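The Tyranny of the Clear Counter

September 17, 2021

My kitchen in Grevham has 17 feet of counter, and for most of my adult life I could see maybe a dinner plate's worth of it. The rest was under mail, bananas, a blender I was afraid of, and the instructions for the blender. Then last February I read an article about how people with clear counters sleep better, and I lost the rest of the winter.

The clear counter is the great status symbol of our time. A big house used to do the trick, or a boat in the driveway. Now you show visitors a long pale slab with nothing on it and wait for them to ask where you keep the toaster. The correct answer is a shrug. In the better homes, toast simply arrives.

There is a whole trade built on this. A firm over in Zarbridge called Tillis will send two people to your house to look into your cupboards and breathe through their noses. The first visit takes 3 hours and costs more than my stove did. At the end you get a plan, and the plan says to own less. I could have gotten that from my mother for free, and did, weekly, from the age of six.

I also downloaded Do, an app that breaks tidying into small tasks and rings a little bell when you finish one. It gave me 60 tasks for the kitchen alone. "Visit your spices" was one of them. I visited my spices. We had grown apart. There was a jar of cumin older than my marriage, and two more jars of cumin bought on separate occasions by a person who believed he was out of cumin.

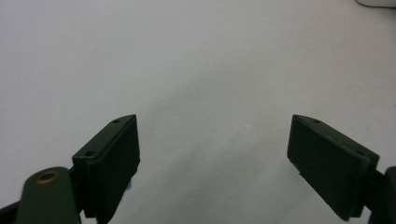 The trouble with getting rid of things is that you have to touch them first. A waffle iron in the back of a cupboard asks nothing of you. A waffle iron in your hands wants to know what happened to Sunday breakfasts. I put mine in the donation box, took it out, made waffles, remembered why I had stopped making waffles, and put it back in sticky.

By the third week I had my counter. It was glorious. I would come downstairs in the morning just to stand beside it. I stopped cooking anything that splattered. I asked my family to open their mail in the car. When my daughter set down a library book, I followed her from room to room with it, like a process server.

Meanwhile the hall closet had quit closing. The blender was in there, along with the bananas, which we found later by smell. The dining table had taken on the mail, and the chair by the back door was wearing four coats. As far as I can tell a household has a fixed amount of stuff in it, and pushing down on one spot only makes it come up in another, usually one you have to sit on.

I have since worked out a truce. The end of the counter near the window stays bare, and I wipe it more than it needs. The other end belongs to the toaster, the keys, whatever fruit is currently going bad, and a bowl of batteries that may or may not be any good. I deleted the app, which rang its bell as it went. One jar of cumin made the cut. I bought another last night, to be safe.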